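Tollia Headlamp Restoration Kit: User Guide
3 Oct 2025 – Ximena Barrientos
2 min read

Section 14. Sanding and sealing the lens

1. Wash the headlamp with car shampoo and dry it fully.
2. Mask the surrounding paintwork with two layers of tape.
3. Wet the Multitz disc and sand from side to side, using light pressure.

CAUTION: Do not sand a glass lens. Kits supplied before September contain a coarser disc, which must not be used at step 3.

4. Rinse the lens and wipe it dry. 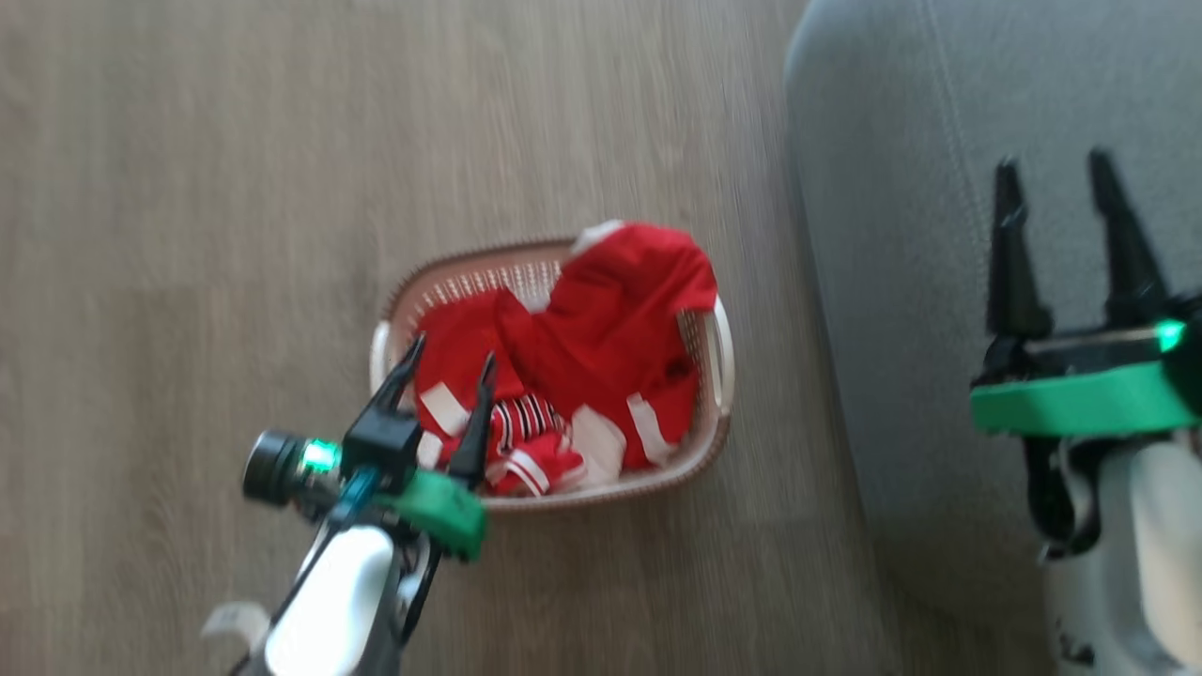
5. Apply the sealant in a single thin coat, working from the inner edge outwards.
6. Leave for 60 minutes before removing the tape.

Note: The sealant must not be applied in direct sunlight – it will cure unevenly. Replacement discs may be ordered under part number 1287.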